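Home Courses Handouts Reading List Contact

HOSPITALITY AND EVENT OPERATIONS
Handout 4: Table Linen: Selection, Sizing and Care
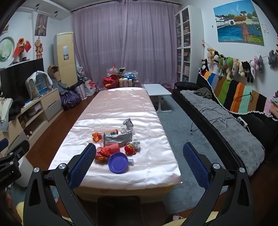
Siriporn Panyasiri asked after the previous lecture whether the drop of a cloth should be measured from the table edge or from the floor. The drop is always measured from the table edge downward. A measurement taken from the floor is called the clearance, and the two figures should never be entered in the same column of an order sheet. Several of the sizing errors in the first assignment came from this confusion.

1. Scope of this handout

These notes cover the material presented in the fourth lecture and should be read before the practical session. They deal with flat cloths for rectangular tables. Round tables, fitted covers and skirting are treated in Handout 5. Napkin folding is not examined in this course, although students may be asked to calculate napkin quantities.

2. Terms

Drop: the length of cloth hanging below the table edge on any one side.

Overlay: a smaller cloth placed on top of a base cloth, either for color or to protect the base.

Join: the place where two cloths meet or overlap on a long table. A sewn join is referred to in these notes as a seam; an unsewn join is referred to as an overlap.

Par stock: the quantity of each item that must be held so that one set is in use, one is in the laundry and one is on the shelf.

Hand: the feel of a fabric when held, including its weight and stiffness.

3. Calculating cloth size

The length of the cloth is the length of the table plus twice the drop. The width is found in the same way. For a table 30 inches wide with a drop of 10 inches on each side, the cloth must be 50 inches wide. For a table 90 inches long with a 10-inch drop at each end, the cloth must be 110 inches long.

Students should add an allowance for shrinkage when ordering untreated cotton or linen. The supplier's stated allowance is to be used where one is given. Polyester cloths are normally ordered at finished size.

A drop that reaches the seat of the chair is suitable for most seated meals. A longer drop is acceptable at a buffet, where guests remain standing, but it must not reach any walkway. Where a floor-length cloth has been requested by the client, the event supervisor must walk the full circuit of the table before doors open.

4. Long tables

Few suppliers stock a single cloth long enough for a banquet table, and joins are therefore a normal part of the work. The following practice is expected in the practical session.

Overlaps should face away from the main entrance. The upper cloth is laid last, and its free edge should fall on the side farther from the door. The overlap should be wide enough to stay closed when a guest's sleeve passes over it. Place settings are then arranged so that no plate or glass stands directly on the join.

Where two colors are used on one table, the change of color should fall between place settings. Dong-geon Tak raised the case of a table with an odd number of settings along each side. In that case the change may be moved toward the foot of the table, and the head setting should remain entirely on one color.

5. Fabric and finish

Cotton has a good hand and absorbs spills, but it creases in storage and must be pressed. Linen is heavier and improves with repeated laundering. Polyester resists staining and requires little pressing, although it absorbs poorly. Satin weaves reflect light strongly, and any fold line left from storage will be plain to the guests. Satin cloths should be rolled on tubes when space permits.

Coated cloths are wiped down and are not sent to the laundry. They should be stored flat or rolled. A fold kept for a full season may crack the coating.

6. Stock records

The record sheet used in this course follows the layout of the McPhee ledger distributed in week two. Each line carries an item code, a size, a color, the number held and the number out. Students are reminded that codes identify a type of cloth and are not quantities. In the practice ledger, code 672 is the white base cloth and code 781 is the pink overlay. Three submissions last term entered the code in the quantity column.

Damaged items are withdrawn from the count on the day the damage is found. A cloth sent for repair remains on the sheet and is marked R until it returns.

7. Preparation for the practical session

Students will work in pairs. Each pair will dress one long table with an overlap, complete a record sheet and strip the table. Pairs should bring a tape measure and a copy of this handout. Pressing equipment is provided.

Record sheets are due by 5 p.m. on Sunday. Late sheets should be sent to Lacey Kershaw and not to the lecturer. Requests to change partners must be made to the same address before the session begins.

Reading: Course Reader, chapter 6, sections on banquet layout and linen control. The section on outdoor events may be omitted until April.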